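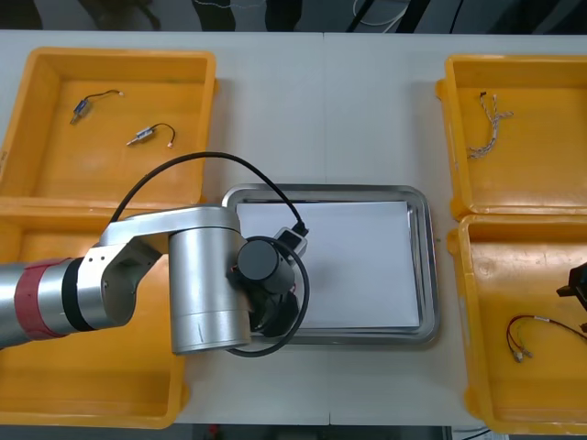

Zoriana Dovhaniuk talks fast and sorts faster. I'd barely gotten my coat off at her repair shop in Lullstead before she was telling me about bins (yellow ones, shallow, and she has opinions on the shallow part).

"If it's deep, you dig," she says. "You dig, you tangle. Then you've lost your morning!"

She buys leftover wiring by the box from Clomby, an old parts dealer over in Tukeck, and the last box held some 600 pieces. I asked where a person even starts with that. She starts with the little ones, the metal cylinders with a short dark wire and a tiny connector on the end, and they get a bin to themselves. Twisted gray-and-white bundles go in another, and the colored harnesses, red and yellow-green and so on, go in a third.

"I never cut the label off a harness," she told me. "Even if I can't read it. My first boss, Palamarchuk, would have chased me down the street."

And the steel tray with the paper in it? She keeps hers in the middle of the table, between the bins, and likes it there because she can reach it from either side. I've since tried it at home with my own drawer of mystery cables and a baking tray, and I got through 50 of them before dinner, which for me is a record.

She sells the sorted sets for 2 dollars apiece, mostly to people fixing old radios and toys. "They always ask for the one I just sold," she says.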